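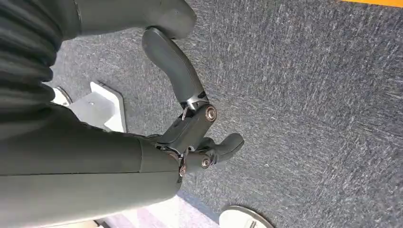
According to one reader of the first edition of this entry, the word "teaching" promises too much, as the robot is given a record of movements and has to make do with it. The objection is an old one in the field, and several handbooks prefer the term "programming by demonstration" for that reason. The present article uses "demonstration" for the act of showing the task and "training" for what is later done with the recording.

Demonstration by hand

In hand guiding, also called kinesthetic teaching, a person takes hold of the arm and moves it through the task while the joints yield to light pressure. The controller stores the joint positions at short intervals. The method needs little equipment and is easily learned, but the person's hands may block the view of a camera, and an arm with two grippers is hard for one person to guide. Long tasks are tiring, and the recorded path often shows small stops where the person changed grip.

Demonstration by remote control

In remote control, or teleoperation, the person stands apart from the arm and drives it with a hand controller, a glove or a second, smaller arm of similar shape. The working arm copies the motion. Cameras at the wrist record the fingers and whatever lies near them, and the opening of the fingers is stored along with each image. Many operators have little sense of touch through such a system and learn to judge contact by eye. A delay between command and motion makes fine work slower.

The Hevmont procedure

The procedure used at the Hevmont workshop was drawn up for the Omus project and is dated 23/06/2021. It calls for 80 demonstrations of each task, divided among 8 operators, so that the habits of a single person do not dominate the set. Each session is limited to 13 demonstrations. An operator who drops an object is asked to pick it up and continue, and the recording is kept and marked as a recovery. Recordings in which the arm reaches a joint limit are set aside for review.

A revision issued in November added 6 starting positions for the arm. It also required that objects be moved between demonstrations. The earlier text had left this to the operator.

Related work

The Nkosi method combines both approaches: the path is first guided by hand, and the closing of the fingers is then added by remote control during a slow replay. Supporters point to smoother paths. Critics note that the two parts are recorded at different times and must be matched afterward, a step that the Rastitz guidelines advise against for tasks involving soft objects.

See also: hand guiding; imitation learning; remote handling; robot gripper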